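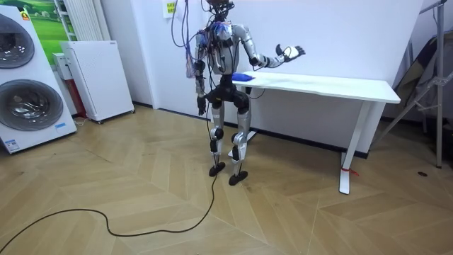
Posted by flavivside_tenant, September, 88 posts

Hello all. I rent a small flat in Castcombe and the heating bill for last winter was 1,848. The landlord says it is normal for the building. I kept the rooms at 21 degrees only in the evening. Do you think I should ask for the meter readings before I sign again? 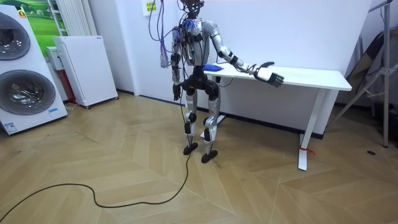
Cladance: Yes, ask in writing. My bill in the same street was half of this, and I am home all day.

Cui: I don't agree that it proves something. A corner flat loses much more heat. Mine was 3,304 one year and the meter was correct.

flavivside_tenant: Mine is not on the corner, it is in the middle of the second floor.

Cui: Then I would ask also.

Cladance: Please tell us what he answers.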